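Software catch-up, two-arm drinks cell
Minutes, March, started 10:00, finished a bit after 11:30
Present: perception, planning, control, tooling, plus the Paris office on the call
Minutes by me again, so please shout if I've got your bit wrong!

1. Last time's actions

We whizzed through these. The log viewer now opens both wrist views and the fixed view on one timeline, and everyone who has tried it is happy (the scroll wheel still zooms the wrong way, I've put a ticket in). Paris have merged the new message format for gripper width. The old format stays readable until the end of next month and then it goes, so if you've got a script hiding somewhere that still reads it, please own up.

The one that didn't get done is the clean-up of the launch files. That was mine. Sorry! It carries over.

2. Perception: clear cups on the black tray

We spent longest on this one, and I think it was worth it. The cup detector we call Flulley has been retrained on 2,277 labelled frames, and the wrist views are where it earns its keep. The ice itself is easy, as it's white on a black tray and the segmentation just grabs it. What we keep losing is the clear plastic, and then the fitted cup comes out shorter than it should be, or floats.

It gets harder when the top of the cup isn't in view at all. We had this one up on the big screen for a good ten minutes while perception talked us through the fit.
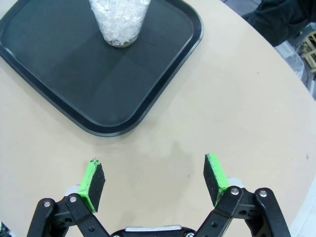 3. Planning: keeping the two arms out of each other's way

Planning has moved over to Gerik, our new scheduler, which hands out bits of the table to each arm and won't let the other one in until they're handed back. I like it a lot. The old way was to plan both arms together in one go and hope the solver came back before lunch. Median planning time in the replay set is now 86 milliseconds, down from 411, and everybody made appreciative noises.

There was a proper back and forth about where the line between the two halves should sit. At the moment it goes straight down the middle of the table, and a cup standing a little to the right of the tray centre belongs to the right arm even when the left one has the nicer approach. Paris want the line to move with the tray. Control are worried about it moving while an arm is halfway through a reach (so am I, a bit). We agreed to let it move only between tasks and look at it again next time.

The planner also has no idea about anything hanging off the arms. Cables and the dark fabric on the right gripper both droop below the bare model, and the collision shapes are the plain ones from the arm description. Planning will add fat, simple shapes for the lot. Someone asked for proper cloth simulation and was gently talked out of it.

Last thing on this one: the fixed view gets used to check the tray pose before either arm is given its patch, and the table edge is going in as a second reference so the tray isn't doing all the work. 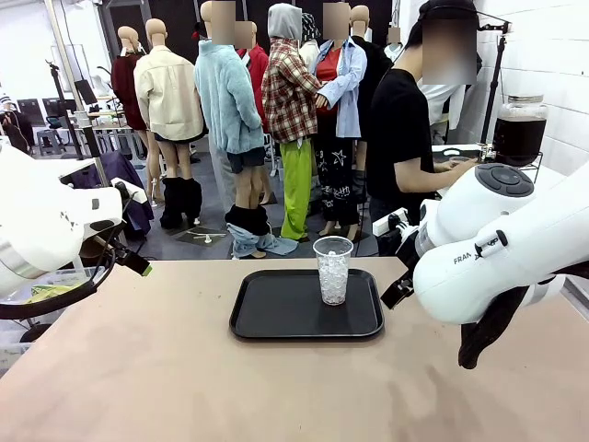 4. Tooling: calibration and the wrist views

Our calibration tool, Mäkelä, now does both wrists in one run, and you don't have to restart it in between any more, hooray. It also writes the result somewhere sensible instead of in whichever folder you happened to be standing in. Please all update, and please delete your private copies, because we found three different versions of the left wrist offset on three different machines.

Tooling want the check to be part of normal running as well. The idea is that whenever one wrist view has the other gripper in it, we compare where we see those green fingertips with where the joint angles say they ought to be. It costs nothing and we've already got loads of views where it would work.
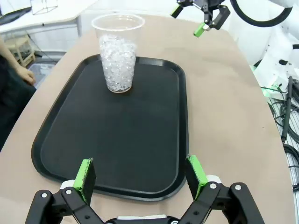

Paris asked what happens if the comparison is out by more than we like. We went round the houses on this. Stopping dead felt too strict for a small drift, and a line in the log is a thing we all scroll past. For now it'll put a warning on the operator screen and slow both arms down, with the threshold left in the config so we can fiddle with it. Control would like to be the ones doing the fiddling, and we said fine.

Also under tooling, the nightly replay suite is up to 55 runs and it has started to spill over into the morning. We're going to split it by topic so perception changes don't have to wait for all the arm motion ones.

5. Control: gripping a soft cup full of ice

Control showed the new grip routine. It closes to a width, watches the force for a moment, and then either holds or eases off a touch. The old one just closed to a force, and a thin plastic cup doesn't push back much until it's already being squashed. I'd been assuming the ice would help by making the cup stiffer, but control say it depends how full it is and how the ice has settled, so they don't want to lean on that.

The awkward case is two cups on the tray together, as the open fingers need room on both sides. Gerik knows the cup positions but it doesn't yet know how wide the open gripper is, so it'll happily pick an approach with a finger going where the neighbour is standing. Planning and control are going to sit down together on that.

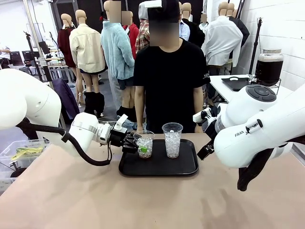

Item 5: left gripper on one cup, second cup standing free on the tray.

6. Any other business

Could whoever changes the stream names please tell the rest of us first? I lost most of an afternoon to it.

Paris would like this meeting half an hour later. No objections, so 10:30 from now on.

7. Actions

Perception: try fitting the cup from the base upwards when the rim is out of view, and bring the numbers.
Planning: moving middle line, between tasks only. Simple shapes for cables and fabric.
Planning and control: open gripper width into Gerik.
Tooling: fingertip check with on-screen warning, threshold in the config. Split the nightly replay suite.
Paris: send round the date the old width format gets switched off.
Everyone: update Mäkelä and bin your old offsets.
Me: launch files, really this time.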